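Govlow Tabletop Sorting Set

Version 3, Feb 10, 2026
Maintained by Ho-yin Tu and Liam Tully

Contents

Govlow covers the clearing and sorting of small household items on a tabletop: drink bottles, wrappers, cups, lids and similar things that end up on a counter by the end of the day. The set has 327 episodes. Of these, 266 are labeled from start to finish and the rest have only a title.

Items were bought in ordinary grocery stores or saved from the office kitchen. Labels were left on most of the bottles, and caps are on in most episodes.

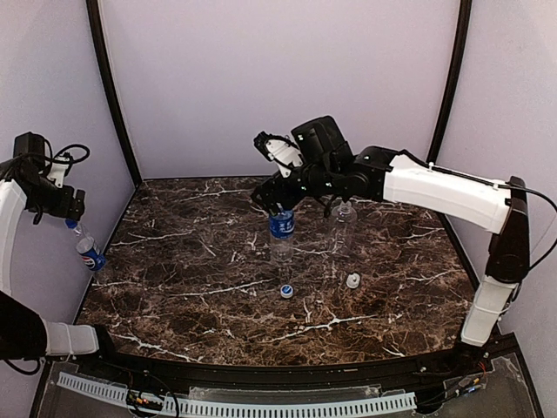

Each episode has a text file with the same number. The first line gives the item, the second gives the place it should go. Bottles are listed by material and cap color, so a clear plastic bottle with a blue cap is written "bottle, clear plastic, blue cap." Brand names go in the notes field if they can be read.

Known problems

Clear plastic is hard to outline against a veined surface. Expect loose masks on necks and shoulders.

In 12 episodes the item name is missing. Use the title instead.

"Wrapper" means a loose food wrapper. The printed sleeve on a bottle is "label." Older files mix the two.

Corrections go to Liam. Please include the episode number.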